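Compte rendu – visite de démonstration, atelier Kurkside
24 septembre 2018

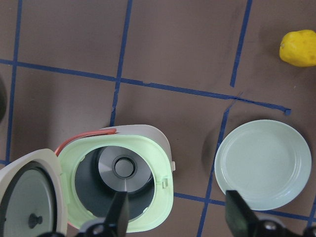
Poste de démonstration : pince, cuiseur à riz ouvert et assiette sur plan repéré au ruban bleu.

1. Accueil par Starnudar. Séance précédente approuvée sans modification.
2. Démonstration du bras. Course annoncée : 400 mm. Vitesse limitée à 70 % en présence du public.
3. Flornosum demande le détail des cycles enregistrés depuis mars, soit 3628. Export à transmettre.
4. Repérage du plan de travail – gabarit à fournir par Mansour.

Prochaine visite : à fixer.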